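Stollcombe Tableware Hire: Frequently Asked Questions

Before you book, please read the answers below. They cover most of what people ask us by phone.

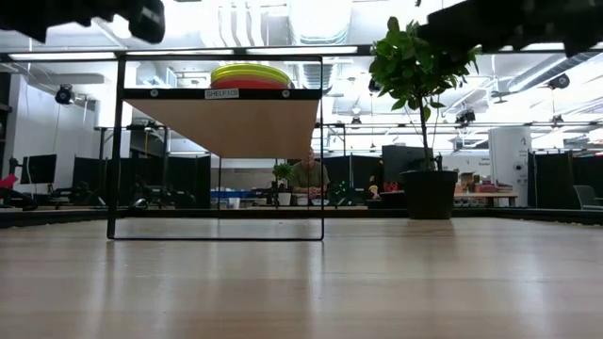

STOLLCOMBE, January 28, 2020

What is the smallest order?
22 place settings. There is no upper limit on plates, but we hold 400 bowls in total, so ask early for July.

Do I have to wash everything before it goes back?
No. Scrape off the food and stack items in the crates they came in. Washing is included in the hire price. 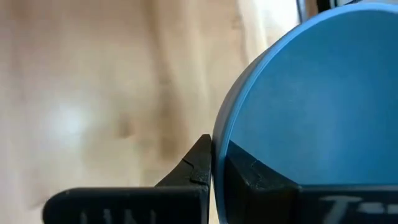

Glasses should be emptied and put back upside down. Please don't leave cutlery loose in the crates, as it scratches the plates.

What happens if something is broken?
We charge the replacement cost from your deposit and send you a list. Chips count as breakages.

How far do you deliver?
Anywhere in Stollcombe and Besow. Orders over £200 go free.

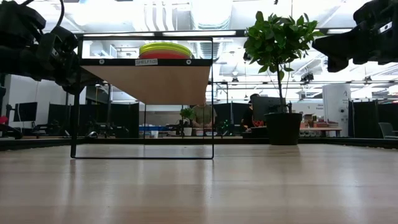
Smaller orders can be collected from the yard by arrangement. Bring a vehicle with a flat floor, and a second person if you can.

Can I change my numbers?
Yes, up to a week before the hire date. After that we can add items but not take them off.

Who do I speak to?
Benjie Rivera for bookings, Teodoro Pascual for deliveries and deposits.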